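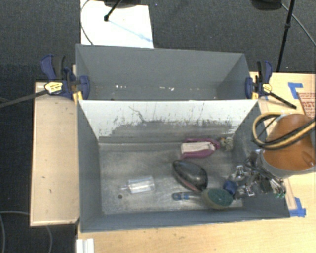
Photo: Horkar Robotics Club

Horkar Bin Project – Frequently Asked Questions

We get the same questions every April from students thinking of signing up, and from parents who have read the word "robot" and want to know how excited they should be. Moderately.

What is the bin project?

A student project that runs alongside the Drorora student challenge. Teams try to get a robot arm to pick up small objects from a metal bin, one at a time, and set them down somewhere else. You have seen slicker versions of this in videos. Ask how many takes those needed.

Is it a class or a club?

A club. There is no credit and no grade. Some students have talked a teacher into counting it as independent study, and you are welcome to try.

What kind of objects do you use?

Cheap ones. A clear plastic bottle, a sponge-like pad with a purple rim, a round green scrubbing pad, something with a blue cap, a glossy black oval thing. We are not impressed by robots that can only pick up wooden cubes, and neither are the Drorora judges. Clear plastic gets its own warning: many depth cameras see it badly, and new teams always believe theirs will be the exception.

Do the objects touch each other?

They can. If a cap ends up tucked under a scrubbing pad, it stays there. Rearranging the bin by hand until it suits your code is the oldest trick in the club and we don't count those runs.

How good are your results?

Last season's best team logged 478 attempts and called the result "reliable" on its poster. In the final test of 100 picks, with a layout the team had not seen, it got 49. That is a fair student result. It is also less than half, and the poster should have said so.

Is the robot using AI?

Part of it, on some teams. The Eder group trained a small model to choose where to grab. The Gusgate group wrote plain rules and a lot of if-statements. The rules won by 2 picks, which proves very little, though you wouldn't have guessed that from the cheering.

Do I need to know how to code?

It helps. But a good share of the work is clamping the bin to the table, putting down blue tape so things go back where they were, and keeping cables under control. If a bin moves half an inch between runs, your numbers are junk. People who enjoy careful, dull work do well here.

Can I use the arm on my own?

No. Two trained members have to be in the room, and one of them stays at the stop button. Hands stay out of the bin while the arm is powered – yes, even to nudge the bottle.

Will it help me get into college?

We don't know, and we'd be wary of any club that claims to. You will have a notebook full of failed grasps and some idea why they failed.

How do I join?

Come to the open session at 4 p.m. in the lab and watch a full set of runs before you put your name down. It is slow. If you are still interested after the first hour, the sign-up sheet is by the door.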